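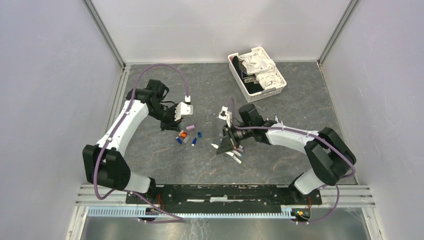
Bimanual: right arm pauses mid-approach whenever left replans

gyubin_w
Two arms, shared table, one planner process. Left on its own is fine. Right on its own is fine. Run both and the right one stalls over the pens whenever the left asks for a new path. Not a fault, no error in the log, it just holds position then carries on. Joint command stream is 500 Hz, planner is on the same box. Both wrist cameras on. Any ideas before I start ripping things out?

skiltau
Are both arms going through one planning scene? If so the left one takes the lock while it checks collisions and the right one waits for it. Had exactly this.

gyubin_w
One scene, yes. Thought the lock was only for writes though.

skiltau
Depends on version. Ours locked on reads as well until we patched it. Print a timestamp either side of the collision check and see.

till_k
Doubt it's the lock. My money's on the purple cables. If you modelled them as attached collision geometry, that left one goes up in a big arch over the forearm and the checker will be chewing on it every single time. Did you put them in as meshes?

gyubin_w
Capsules. 53 per arm. Don't judge me

till_k
I am judging you. Drop to a padded box round the forearm and try again.

soledad.n
Disagree with the padded box. Elbows are black lumps over the table as it is, pad them and you lose half the reachable poses on anything between the two grippers. We did that in April and spent longer undoing it than the stall ever cost us. Keep the capsules, just don't check them against each other. Cable on left arm vs cable on left arm is pointless.

till_k
Fair on the self pairs. Still think 53 is silly.

rafftran
Different question, what's in the depth map? The basket at the back has holes all down the side. Our perception node used to turn that sort of thing into a cloud of tiny voxels and the scene update went mad. Dark cloth in it as well, which gave us dropouts on our cameras, so voxels flicker on and off and every flicker is a scene write.

gyubin_w
oh. yes basket is voxelised live. Hadn't thought about it, the task is only the pens and blocks so far

rafftran
Swap it for one static box in the scene, switch live voxels off past the middle of the table. Two minute job.

soledad.n
Static box only works if the basket never moves. His is at an angle, if someone knocks it the box is wrong. Fit the rim once at the start of each episode instead.

rafftran
Sure, but for a test tonight the box is enough.

skiltau
Still say timestamps first. Three theories, no numbers.

gyubin_w
ok numbers. Collision check on the left, cable self pairs on: 400 ms worst case. Pairs off: 53 ms. Lock wait on the right arm matches it nearly exactly both times so skiltau was right about the lock and soledad about the pairs. Basket box made no differnce to the stall but the scene writes dropped a lot, 2,000 odd voxels gone, so keeping that too.

till_k
53 ms is still 26 missed ticks at 500 Hz. You haven't fixed it, you've made it short enough not to see.

gyubin_w
controller interpolates, it isn't missing ticks, it's running out of trajectory

till_k
Then give it more trajectory. Or copy the scene and plan on the copy.

skiltau
Copy. Snapshot at request time, plan on that, validate against the live one before sending. Second check is cheap, it's one path.

yareli_a
Bit wary of the snapshot with the grippers that close together. Left plans on a copy where right is still parked, right moves, you validate, fails, replan, fails. We had two arms stuck being polite to each other till someone hit stop. Put the other arm's committed path in the snapshot, not only its current pose.

skiltau
Yes, that. Should have said.

gyubin_w
Right, doing snapshot + commited paths on Saturday. Will the copy be slow with all the capsules in?

soledad.n
No, geometry's shared, only the transforms get copied. Check yours does that though, some don't.

till_k
And get the capsules down anyway.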